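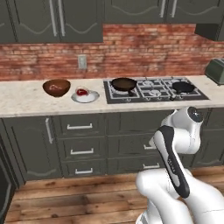
Kitchen layout, brick backsplash variant, arm at the lower right. Render from the Toltness scene pack.

April, bench notes, scene pack trial

Started on the Toltness kitchen pack this morning. We have it on a 30 day evaluation license through Billarcombe, and the question is whether to buy it for the manipulation work or keep patching our own scenes. The pack ships as 8 base layouts with swappable finishes. Only one layout looked at so far.

Install was clean on the second try. The first attempt failed on a path with a space in it, which the install guide mentions on the last page. Import log lists 539 assets, no missing textures. Load time is acceptable on the small workstation and I did not bother with the big one.

Visual side. Wood floor and brick are good, with enough variation that I could not spot the tiling from this viewpoint. The cabinet fronts have curved grooves in the panels and proper bar handles, better geometry than our in-house set, where the handles are plain boxes. The counter mottling is faint. Might be too faint to help the pose estimator, needs a test. Grates on the cooktop are separate geometry and so are the burners. One pan is on the left section and a flat frying pan on the right, both with handles toward the front, a fair starting pose for handle approach tests.

Physics side. Less happy here. Collision mesh on the bowl is a convex hull, so nothing can be placed inside it. Plate is the same. Pans are decomposed properly. Drawers are articulated, joint limits look sane, but damping is set to zero across the board and they coast to the stop. Wrote an override file, Strebel profile, kept next to the scene config. Cooktop knobs are fixed to the body and do not turn. The vendor sheet lists "interactive appliances" without saying which ones. Query sent to Billarcombe.

Arm base placement: the default puts the arm close to the drawer stack under the cooktop. From this camera the arm covers part of the top wide drawer and part of the handle on the middle one. Fine for cooktop tasks, poor for drawer tasks. Moved the camera for the drawer runs and saved it as a second preset.

Ran 6 short reach trials to the left pan handle with the stock controller. No solver blowups. Contact forces not logged, the flag was off. Repeat.

Compared with Gososia, which we tried last year: Toltness has better surfaces and fewer articulated parts. Gososia had working knobs but its cabinet doors jittered at rest. Price is close enough that it should not decide anything.

To do
- rebuild bowl and plate collision meshes, note the time spent
- rerun reach trials with force logging on
- check drawer joints in the other layouts
- ask whether mesh fixes carry over when the pack is updated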